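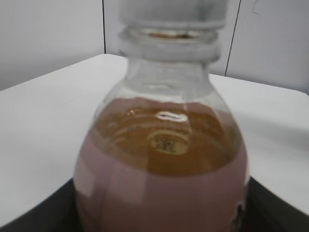 새벽 두 시의 콜, 그리고 침묵

택티컬 슈터에서 제일 과소평가된 스킬이 뭐냐고 물으면 다들 에임 얘기부터 한다. 크로스헤어 배치, 감도, 플릭. 틀린 말은 아닌데 켈레멘(Kelemen) 팀 연습실에서 이틀 붙어 있다 보니 생각이 좀 바뀌었다. 시끄러운 팀이 지고 있었다. 그것도 꽤 자주.

켈레멘은 아마추어 리그 중위권. 로스터 다섯 명 중 풀타임은 없다. 낮엔 학교 가고 알바 가고, 밤에 접속한다. 지난 2월 시즌엔 플레이오프 문턱에서 떨어졌다. 마지막 맵, 마지막 라운드, 3대 2 유리한 상황. 녹음을 들어 보면 네 명이 동시에 말하고 있다. 폭탄 위치를 외치는 사람, 궁극기 있다고 외치는 사람, 죽은 사람 둘이 서로 다른 방향을 찍어 주고 있고.

"그 파일을 선수들이랑 같이 들었어요. 화면 끄고 소리만." 코치 아그네세 파유의 말이다. "A 사이트인지 B 사이트인지도 모르겠더라고요. 저도요."

죽은 사람은 말하지 않는다

그래서 규칙이 생겼다. 죽으면 정보 하나. 위치, 데미지, 끝. 그 뒤로는 입을 닫는다. 클러치 상황에선 살아 있는 사람이 물어볼 때만 대답.

듣기엔 쉽다. 실제론 첫 주에 거의 다 어겼다고 한다. 인게임 리더 에투 수오미넨이 특히 심했다. 본인도 인정한다. "내 머릿속엔 답이 있는데 쟤가 반대로 걸어가고 있으면, 그걸 어떻게 참아요?" 결국 사망하면 자동으로 마이크가 꺼지게 단축키를 짜 놨다가, 사망 정보까지 같이 날아가서 이틀 만에 지웠다.

지금은 꽤 조용하다. 옆에서 듣고 있으면 좀 어색할 정도. 발소리, 숨소리, 키보드. 그러다 "헤븐 하나, 84." 다시 조용.

콜을 줄이면 단어가 문제가 된다

말이 짧아지니까 이번엔 용어가 걸렸다. 같은 상자를 세 명이 다르게 부른다. 이전 팀에서 쓰던 이름, 방송에서 들은 이름, 그냥 "그 상자". 엔트리를 맡은 네레아 테하다는 팀에 제일 늦게 들어왔는데 첫 스크림에서 "뒷통"이라는 콜을 듣고 아예 다른 코너를 봤다고. 당연히 죽었다.

파유는 맵마다 콜아웃 표를 새로 만들었다. 규칙은 두 음절 이하. 비슷한 소리 금지. 서로 우기면 제비뽑기. 표는 아직도 바뀐다. 내가 있던 날에도 한 칸이 바뀌었고 테하다는 좋아했고 수오미넨은 안 좋아했다.

스크림 상대는 그레르크베리(Grerkberg). 랭크 점수로는 한 수 위인 팀이다. 첫 맵은 내줬다. 둘째 맵은 연장까지 갔는데 공격 라운드에서 수오미넨이 세 마디로 로테이션을 돌리는 장면이 있었다. "소리. 기다려. 미드." 그게 전부. 사이트는 비어 있었고 폭탄이 깔렸다.
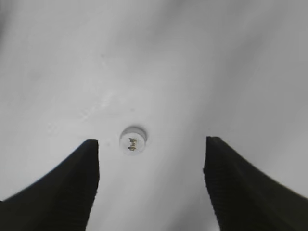

돈 얘기도 콜이다

의외로 싸움이 제일 많이 나는 데가 구매 시간이다. 누군 3000 크레딧이 있고 누군 2000이고. 풀바이를 할지 한 판 쉴지. 여기서 열 초를 날리면 세팅이 다 늦는다.

켈레멘은 결정권을 한 명한테 몰았다. 서포터 유스티나스 그리가이테. 콜은 "산다" "쉰다" "반만" 세 개뿐이고 토 달기는 라운드 끝나고. 그리가이테가 틀릴 때도 있다. 내가 본 날엔 반만 사자고 했다가 내리 두 라운드를 줬다. 그래도 다섯이 다 같이 틀리는 편이 셋만 사고 둘은 안 산 것보단 낫다는 게 팀 입장이다. 나도 여기엔 동의하는 쪽.

멘탈용 잡담은 어디까지

반대 의견도 있다. 페티에르(Fetier) 팀을 맡고 있는 유스티나스 카즐라우스키에네는 너무 조용한 팀을 안 믿는다. "지고 있을때 조용하면 그건 집중이 아니라 각자 삐진 거예요." 그 팀은 라운드 사이 잡담을 일부러 늘렸다. 밥 얘기, 욕 빼고 아무거나. 단 장벽이 내려가면 끊는다.

켈레멘도 이건 일부 가져왔다. 라운드가 끝나면 첫 마디는 무조건 칭찬이거나 농담. 피드백은 하프타임에. 테하다는 농담을 못해서 그냥 "굿" 한단다. 그것도 쳐준다.

집에서 해 볼 사람한테

다섯 명 풀파티가 아니어도 된다. 듀오로도 해 볼 만하다. 한 판 녹화해서 화면 끄고 소리만 들어 보기. 내가 죽은 다음에 한 말을 전부 적는다. 그중에 살아 있는 사람이 진짜 쓴 정보에 동그라미. 나도 해 봤는데 동그라미가 두 개 나왔다. 한 게임에서. 나머지는 거의 한숨이랑 "아 왜" 였다.

켈레멘의 다음 경기는 포르나르드(Pornard) 컵 예선. 대진은 아직 안나왔고, 콜아웃 표는 또 고치는 중이다.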